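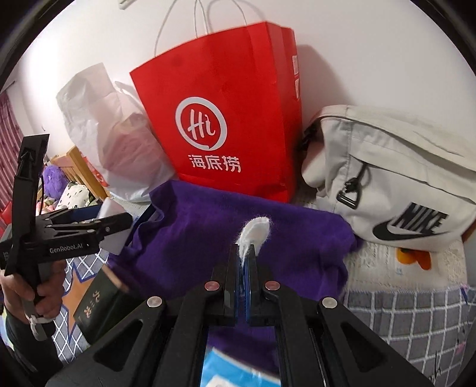
A reader in Prothero wrote in last week to object that a paper bag has no business being called the better choice, given how much water and fuel goes into making one. The same reader keeps a drawer of plastic bags at home, reuses each until it splits, and regards the new bag charge in Trukdale as a penalty on people who were already careful.

The objection deserves a proper reply. This blog has supported the charge from the time it was proposed last April, and I remain of the view that it is sound policy. I do accept, however, that the town has explained it poorly. The notice sent to households ran to 14 pages and left the main point until the end: the charge is meant to reduce the number of bags handed out, whatever they are made of. A paper bag used once and thrown away is a poor result. So is a cotton one that is bought, forgotten in the trunk of the car and replaced the following month.

Under the present rules, a store pays a yearly fee of $300 and collects 5 cents on each new bag it gives out at the register. Small stalls are exempt if they hand out fewer than 1,000 bags a year. I have heard it said that the exemption is too generous. I would leave it alone for now, as the market at Nuster depends on small sellers and the paperwork is already heavy for them.

Where I part company with the town is on take-out food. Restaurants were placed in the same group as grocery stores, although their customers rarely know in advance that they will be carrying a meal home. Few people bring a bag to dinner. A separate rule for hot food would be fairer, and Jolura has had one in place for some time without any great difficulty.

As to the drawer of plastic bags, I would encourage the reader to go on using it. Nothing in the rules prevents a customer from bringing an old bag to the store, and the charge does not apply to it. The cashier may not refuse it either - section 5 is clear on that, although the wording is not easy to find.

Written comments on the rules are still being accepted at the town office. They should give the writer's street address and state which section is being discussed.

Posted 14 January 2023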